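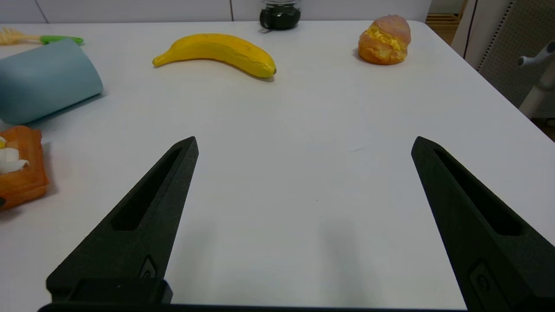
Rianne Stevens read my first draft and wanted to know why I was blaming the fingers for everything when the person on the controls had changed halfway through. Could I please run the whole thing again with one driver and say which controller I was using for each grasp? She was right, and it was annoying, and it cost me most of a month.

Home Projects People Workshop Downloads Contact
Filed under: Student reports, Robotics, Grippers and control

Two controllers, one gripper: my spring project at Britport

So, the second version. My plan in the beginning was to compare fingers. I had a set of straight tapered ones and I was going to make a wide flat pair to go against them, and then see which did better on toy food. I never made the wide pair. What I noticed in the first few sessions was that the same fingers on the same banana could look brilliant or hopeless depending on what I was holding in my own hands, and that got a lot more interesting to me than finger shapes. The report is now a comparison of two ways of driving the arm, with the fingers left alone.

The two controllers are the Arkach, a gamepad with two thumbsticks and a trigger for the gripper, and the Hermans, a small copy of the arm that you move around by hand while the real one follows. Everything goes through Flisis, the lab's own control program, so the speed limits and the gripper force setting were the same for both. I checked that setting at the start of every session and wrote it on the log sheet. (Twice I forgot and had to go back and look it up in the config backup. It was fine both times!)

What I picked up

Toy food, mostly. We have a big box of it and I went for pieces that differ in ways a two-finger gripper cares about. The banana is long and curved and lies low. The cream puff is pretty much round, and if you close on it a little off center it wants to roll away from you. The blue cup I laid on its side on purpose, so you have to decide whether to come at it across the body or go for the rim. And then there's the crepe, which is a cone with a lot going on at the wide end and very little at the narrow end. I love the crepe. It's the best test object in the box and I'd buy a second one if I knew where the first came from.

For each try I started from the same arm pose with the fingers spread, moved in, closed, lifted, held, and put the thing down again. A try was a pass if the toy stayed put in the fingers through the hold. If it slipped but didn't fall I called that a partial. I logged 276 tries over the whole project and kept 267 of them. The rest had a frozen camera picture or a log file that stopped early, and I didn't feel good about guessing what happened in those.

The view I was driving from

I should say that I did all the driving off the wrist camera, on a monitor, with my back to the table. This was Veerle Dekker's suggestion. She thought I'd cheat otherwise, and I would have — you can't help glancing over. Watching only the wrist picture made both controllers harder, but it made them harder in the same way, and it also meant that the video I saved was exactly what I'd been looking at when I made each decision. That helped a lot when I sat down to score things.

The wrist view takes some getting used to. The fingers are always in it, which is great for lining up left and right. What it doesn't give you is height. I kept thinking I was level with the banana when I was well above it, and the first sign that I was wrong was the fingers closing on air. After a while I started using the shadows on the table as a height gauge. I have no idea if that's a known trick, but it worked for me, and I got noticeably better in the week I started doing it. I've marked that week in the log, and both controllers were used in it, so I don't think it tips the comparison.

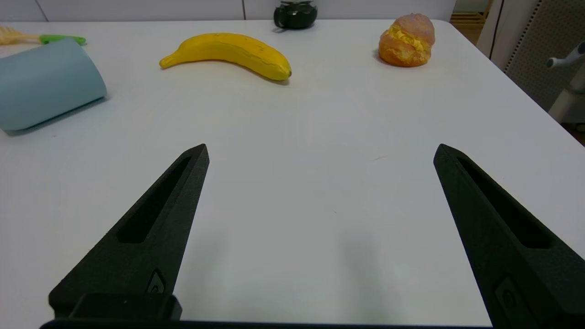

Fig. 2. Wrist camera view with the fingers apart and the banana and cream puff farther off on the table.

How the Arkach did

Better than I expected on the banana and the cup. With thumbsticks you can move along one direction and leave everything else alone, so once I was lined up I could just push forward and stay lined up. It's slow. My thumbs got tired. But slow was kind of what I needed, and the passes I got this way look calm on the video, with the toy ending up in the middle of the fingers most of the time.

Where it fell apart was anything that needed the wrist to turn while the arm was moving. The rotation is on the shoulder buttons in Flisis and I never got comfortable with it. For the cup I'd stop, rotate, look, rotate back a bit, look again, and by then I'd lost track of where I was sideways. I ended up doing all of my rotation first, high over the table, and then coming down. That's a decent habit and I'd teach it to the next person, though it does mean the pad was being used in a fairly careful way that a beginner might not come up with.

The trigger was my favorite part. It's proportional, so you can close the fingers until they just touch and then wait a second before you squeeze. On the cream puff this mattered more than anything else I tried.

How the Hermans did

Fast! My first session with it I was picking things up within minutes, and I remember thinking the comparison was going to be over by lunch. You reach for the banana and the arm reaches for the banana. Turning the wrist is just turning your wrist.

The trouble is that my hand shakes and the arm copies that too. Not a lot, but close to the table you see it in the camera picture as a small wobble, and with the cream puff a small wobble during closing is enough to send it off to one side. I also kept drifting down without meaning to as my arm got tired, and there's a scrape on one fingertip that I'm fairly sure is from me resting it on the tabletop. Sorry, Veerle.

The crepe is where it won, though, and by a lot. To get the crepe upright you want one finger on each side of the lower part of the cone, and the angle has to be right or the whole thing tips as you lift. With the pad I could get there but it took forever and I had a lot of partials. With the Hermans I could feel my way into the angle, a bit like picking up an actual crepe.
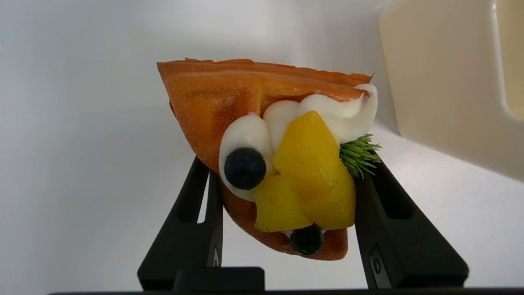
Fig. 3. The crepe upright between the two fingers.

Things that muddied the results

I'm one driver. I used to play a lot of games with a pad and that must count for something. Rianne Stevens tried both for an afternoon and liked the Hermans better on every single toy, cream puff included, and I don't have enough of her tries to say more than that.

I also did more tries with the pad early on and more with the Hermans later, since the Hermans was being used by another group for a stretch. So some of what looks like the controller could be me getting better. I tried to fix this by going back to the pad for the last 18 tries, and the pad did look better there than it had in the beginning, particularly on the cup. I'd treat the cup result as open.

The lab got pretty bright in the afternoons, too, and the shadows I'd been leaning on for height got faint. I started closing the blinds. I wish I'd done that from day one.

One more: I kept setting the toys out by eye. They ended up in more or less the same places each time, which was enough for my purposes, but if you want to compare someone else's numbers with mine you'd want tape marks on the table.

What I'd do next

Put a filter on the Hermans so it smooths out the hand shake near the table, then run the cream puff again. I think this alone might close the gap. Flisis has a setting for it, I just found it too late to use it fairly. I'd also like the proportional squeeze from the Arkach trigger on the Hermans, whose grip lever goes from open to shut so quickly that I mostly used it as a switch.

And I still want to make the wide fingers. I have a drawing. If I get the bench in September I'll do the same four toys with the same two controllers and put the new fingers against these, one driver, blinds closed, tape on the table.

The log sheets and the scoring notes are in the project folder on the lab drive, and the videos are sorted by toy and then by controller. The tries I threw out are in there as well, in a folder called "dropped," with a line on each saying what went wrong with the recording. Last updated April 26, 2022.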